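Search this site Go Enter keywords Advanced search

Teaching an arm to change its mind: new grasping method from Surkside cuts wasted tries in cluttered bins

SURKSIDE, May. Hi, I'm Kiều Phùng, and I get to write this release myself because I'm the one who has spent the better part of two years watching a robot pick up toys. I'm happy to say the method we've been calling Fakir is ready to share, and the paper, the code and the full set of grasp logs go up on our project page this month.

So what does Fakir do? Most grasping systems look into a bin, choose the best-looking spot, go down and close. If the guess was bad, the arm comes up with nothing and starts over from the top (and if you've ever stood next to one while it does that, you know how long a minute can feel). We wanted the arm to keep looking on the way down. With Fakir it picks a spot, starts moving, and keeps scoring a handful of other spots while it travels. When one of the others starts to look better, the arm slides over to it in the same motion, with no trip back up.

That sounds small, but it made a real difference for us! In our test runs, Fakir came up holding something on 80 percent of its tries with objects it had never been trained on. Our older method, Ekilon, needed 2 separate looks for each try and still did worse on anything shiny. Fakir works from one fixed camera and the arm's own joint readings, so there's less to set up and a lot less to knock out of line with your elbow.

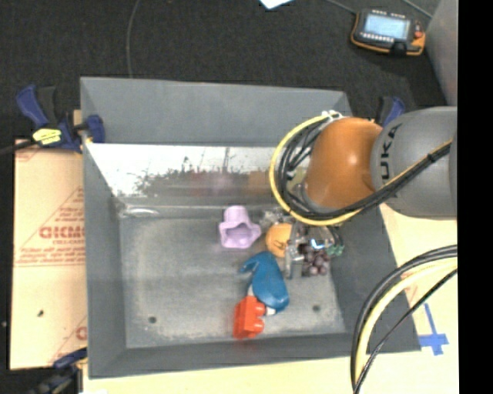
Griltamside Lab for Robot Learning, Grasping Group

We test with plastic toys, and I get asked about that a lot. Toys are great for this. They're rounded where you'd like them to be flat, they come in shapes that no sensible box would have, and they bump into each other. A building block lying on its side is pretty friendly. A bunch of plastic grapes is another story: lots of little round shiny bits, and from above it's hard for the system to tell where a finger can fit between the grapes and whatever is sitting next to them. Glossy surfaces are a pain too, and so are the walls of the bin, which can throw back a reddish smudge that looks an awful lot like a second block. Early on, the arm would go after those reflections with total confidence.

What helped was giving the system practice at changing course. We collected grasps where the arm was nudged toward a poor spot on purpose, then let it work its way to a good one. Training on those runs as well as the clean ones taught it what a rescue looks like. We tried the same network without the nudged runs, and it mostly stuck with its first guess, good or bad. I'd love for other groups to poke at this part, as I think there's more to squeeze out of it.

There are things Fakir doesn't do well yet. Clear and silvery wrapping still fools it. Objects pushed right up against a wall are slow going, and it sometimes dithers between two spots that score nearly the same (we added a small penalty for switching, which calmed it down, but you can still catch it wavering). It also has no idea what it's picking up. If you want the purple one and only the purple one, you'll need something on top of our method to ask for it.

The release includes the trained model, the training code, 6 practice object sets with packing lists, and a setup guide that I rewrote 4 times, so please use it! The guide covers clamping the bin down, placing the camera, and checking that your cables have enough slack for the arm's full reach. Please don't skip the cable check. I did, once, and lost an afternoon.

We're working next on bins that are packed much tighter, where the arm may have to push something aside before it can grab anything at all. If your group has a bin, an arm and a pile of odd objects, and you'd like to run the same tests and compare notes, write to me through the contact form on the Fakir project page. Reporters who'd like to see the arm run can use the same form, and mornings are best for visits.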